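工作台笔记 > 评测 > 双臂套件

2月 作者:Hammad Rajput

先说结论,赶时间的可以只看这一段:Gernska 这套双臂桌面套件能买,但别买最低配,软件要有心理准备。下面是细节,想到哪写到哪,没怎么排版。

背景。上个月跟 Talpur 那边订的,他们是 Gernska 的代理。套件里有两条臂、两块底板、一圈导轨和横梁、线束、电源、一个急停。桌面不包,要自己配。我一开始没注意这条,收到货才发现清单上写的是“台面:用户自备”,字很小。又跑去买木板,耽误了一个周末。

箱子很重。总共116颗螺丝,分袋装,袋子上有编号,这点好评。编号和说明书对不上,这点差评。第7袋在说明书里叫 G 袋,第8袋叫 J 袋,中间跳了几个字母,不知道为什么。给 Talpur 客服发邮件,Sosina Wubshet 回的,当天晚上就回了,附了一页手写的对照表拍照。字比说明书清楚。

装。我一个人,从早上九点开始,中间吃了顿饭,到下午四点多两条臂都上电。导轨最费事,两侧的平行轨要先松着,等远端那根横轨对齐以后再锁死。我第一遍直接全锁了,拆了重来。说明书第20页有写,但是放在“常见问题”里,谁会先看常见问题。

底板压在导轨上,用小螺丝固定,内六角,扳手附带。别用自己的电批,我拧滑了一颗。

接线。每条臂一束主线,沿着导轨往桌角走,臂上面还有一圈弯出来的软线。线要留余量,留少了腕部转到头会拽,留多了会扫到台面。我现在的长度还行,但右边底板外侧那一坨我承认很乱,以后再说。扎带给得很小气,自己多备一包。

标定。自带的标定程序跑一遍要36分钟,两条臂轮流来,中间不能碰桌子。我第一次跑到一半去挪椅子,碰了一下台面,它报错退出,从头再来。没有断点续跑。希望下个固件加上。

标完以后精度我觉得够用,没有专业量具,就是拿夹爪尖去点木板上画的十字,肉眼看都点在线上。过了一个晚上再点,左臂偏了一点点,重新归零以后又回去了。问了 Sosina,她说冷机和热机会有差别,建议先空跑一会儿再标。行吧。这句话也应该写进说明书的。

夹爪。标配的是这种细长的平行指,合上以后是个尖头,适合往缝里伸。力不大。要夹大件、滑的东西,得加钱换 Nusteck 的软指套,我还没买。看了下那个指套的安装方式,要拆指尖的两颗螺丝,不难,就是每次换完要重新标定,又是36分钟。

我最关心的其实是堆在一起的东西能不能一个个拿出来。单独放在桌上的方块谁家都能夹,宣传视频也都是这么拍的。所以我找了个藤编样子的深色圆篮子,里面堆了葡萄、长条的黄瓜样的、一圈紫色的,还有几个颜色不一样的果子,放在桌子靠里的位置,两条臂都够得着。

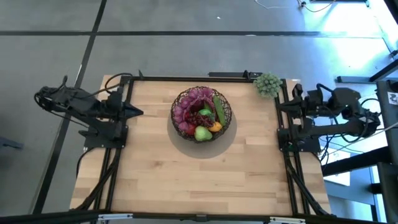

演示程序叫“双臂分拣”,要另外下载,安装包里没有。下载页在 Talpur 的网站上,登陆以后才看得到。装好之后要先划定工作区,就是用鼠标在画面上拉四个点。四个点的顺序必须是顺时针,我拉成逆时针,它没有任何提示,只是按开始没反应。查了半小时。

跑起来以后,说几个印象,按重要程度乱排:

速度。默认档很慢,安全起见可以理解。调到中档以后手感好很多,再往上我没敢。木桌面会跟着轻轻晃,可能是我的桌腿问题,不全怪臂。

圆的小件成功率还可以。位置露出来的基本一次就拿到。

葡萄是灾难。它会把一整串当成一个东西,夹住边上的一颗往上提,然后掉。有一次把旁边的也带翻了。我把那串挪到最上面,好一点,也就好一点。这个不能怪硬件,识别那边本来就没打算处理成串的。

长条的要看摆放的角度。斜靠在篮子边上的时候它老想从两端下手,指头张不到那么开就停住。手动给个抓取点,夹中段,就没事。手动给点的界面倒是挺好用,拖一下就行。

篮子本身也有问题。镂空的边,指尖容易勾进去,一抬篮子跟着走。后来我拿胶把底粘了一下,土办法。

两条臂的配合,防碰撞做得比我想的保守。一条臂进篮子,另一条就退到外侧等着,等它出来才动。所以双臂跑这个任务并没有快一倍,体感就快一点点。说明里讲可以改“共享区半径”,改小了以后确实更积极,但有一次两个夹爪离得很近,我吓得按了急停。急停很灵,这个给满分。按完要走一遍恢复流程,三步,不烦。

噪音很小,晚上开着隔壁房间听不到。风扇声比电机声大。

软件。好吧软件。界面是英文和另外一种语言混着的,有的按钮点了弹出来的窗口是空白。日志写得很全,但存的位置在一个很深的文件夹里,而且默认只留最近500条,跑个长一点的任务前面的就没了。这个能在配置文件里改,界面里改不了。第一次升级固件的时候左臂升上去了右臂没升,两边版本不一致,程序直接拒绝启动,连原因都不说。拔电重来一次好了。

Python 接口倒是干净,例子能直接跑。我写了个小脚本,让左臂负责一半、右臂负责另一半,比自带的演示逻辑简单粗暴,但我自己用着更顺。过几天整理一下放出来,现在的代码没法见人,变量名全是 a1 a2。

跟 Flostham 的那套比一下,因为评论区肯定会问。Flostham 的我去年借用过几天,不是自己的,所以只讲印象。他家的臂长一点,软件成熟很多,开箱就能跑,但底座是夹桌边的那种,夹不紧,用久了会松。Gernska 的导轨框架装起来烦,装好以后底座是真的稳。要省心选 Flostham,要自己折腾、要经常换位置改布局,选 Gernska。框架上还有空位可以加东西,我准备再加一盏灯。现在靠室内光,傍晚地面反光厉害,识别会飘。

配置怎么选。最低配少一套横梁,线束也短一截,我问过,后面单独补买不划算,还得等货。中配就够了。高配多的是一个箱子和延长质保,箱子我用不上。质保看个人。

售后目前满意。Sosina 回邮件快,不甩链接,会问你具体是哪一步。电话没打过。退换政策我没仔细看,你们自己看一下,别到时候来找我。

没测的:连续跑一整天,重物,软指套,两套联机。软指套大概会买,到了另写一篇,就只写换指和标定的部份。

星期六我还会再跑一轮,换一个实心边的篮子,葡萄先不放了。有想让我试的东西留言,别太大,别会滚的。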